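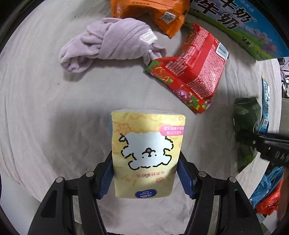
A packet of four-layer tissues with a puppy on the front.

Small Purchases Deserve Plain Prices
By Anca Husar
September 5, 2025

Household goods of the cheapest kind receive little attention from those who write pricing rules. The town council of Clammont should correct this when it reviews its retail code. Under the present code, a shop must post a price per unit for flour and cooking oil, but paper goods are exempt. Shoppers are left to compare packs by layers, sheets and bundle size, often with a child pulling at one sleeve.

The exemption was defended in April on the ground that labeling would burden small stores. The council's own survey received 1,124 replies, and 729 of them favored unit prices on all household goods. That result should carry weight.
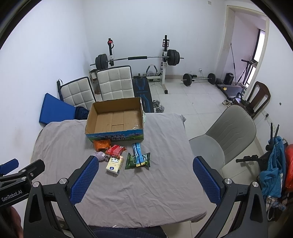 The burden on stores is also smaller than claimed. Akbulut, a family grocer with a single branch, relabeled its shelves in 28 days and did so without hiring. The neighboring town of Skarnirton has applied the wider rule to more than 3,930 products, and its merchants continue to trade as before.

There remains a fair question of cost for market stalls - they change stock often and have little room for signs. A simple printed list at the counter would serve them well enough. The council should adopt the wider rule and allow stalls one year to comply.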